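The Patience of Block Pushing

By the time I got my coat off, Aušra Kazlauskienė had already put a joystick in my hand. "Push the green star over to the green cylinder," she said, and that was my whole training! I've written about robots for years and had never once driven one, and let me tell you, a plastic star is a slippery little beast. Nudge it a hair off center and it spins away like it has somewhere better to be.

The people at Toltik collect these nudges for a living. Each try gets recorded, start to finish, with a short sentence typed in to say what the driver was going for, and all of it goes to a learning system that will (fingers crossed) pick up the knack. They had 1886 tries saved when I visited in October. I added 24, and Kiprono Mbwambo, who checks every recording, kept most of them, even the ugly ones. He likes the ugly ones. A driver who messes up and then fixes it gives the system something to copy when its own push goes wrong, and he wishes he had more of those.

What surprised me was how much talk goes into the sentences. Is it "next to" or "touching"? Does "left" mean my left or the arm's? Imani Kombo spent most of lunch on that one, sandwich in hand, and I was completely hooked. They've settled on the driver's left, for now, and she's going back through 563 older labels to make them match.

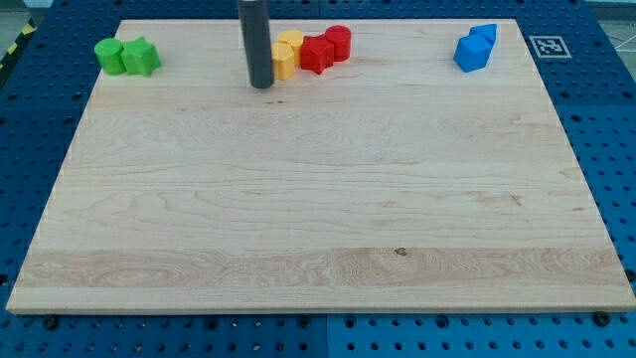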